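Sarnley Town Events Group
Minutes of the planning meeting for the town anniversary
Held Friday, 7 p.m., Jernudach Hall

1. Last meeting's minutes
Approved. The chair noted that two of the actions listed as "in hand" last time are still in hand.

2. Parade route
The route proposed again was Costache Street to the old market. One member asked why the route needs a debate every year when it ends up the same. No answer was recorded. Route agreed.

3. Attendance
The draft press notice claims 500 people marched last year. The sign-in sheets show 241. The secretary was asked where the other figure came from and said it was "the usual one." The notice will give 241 or no number at all.

4. Speeches
The draft program has nine speakers. Members doubted that anyone would stay past the fourth. Limit set at 3 minutes each, though the same limit was set last year and ignored. The chair will hold the microphone.

5. Debate contest
The school has offered a team on the motion "This town has changed for the better." Accepted. A request to see the arguments beforehand was turned down.

6. Banners
Drikska Print has quoted 300 for the main banner, up from last year, with no reason given. A second quote is to be obtained before anything is signed.

7. Hall display
The health and science board was discussed. Wording is still to come, and the meeting was not convinced it will arrive on time.

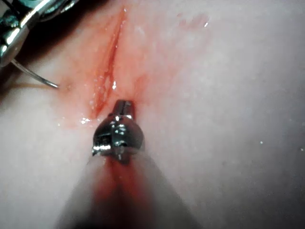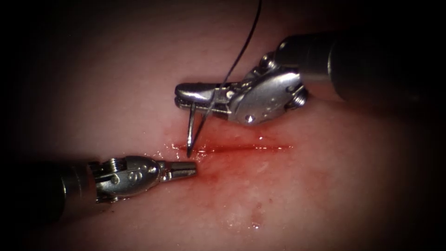 Robotic surgical instruments at an incision, all three prints
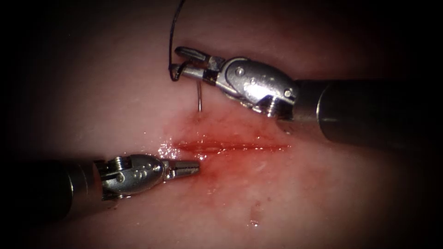 8. Any other business
Parking was raised and put off again. Meeting closed at 8:40 p.m.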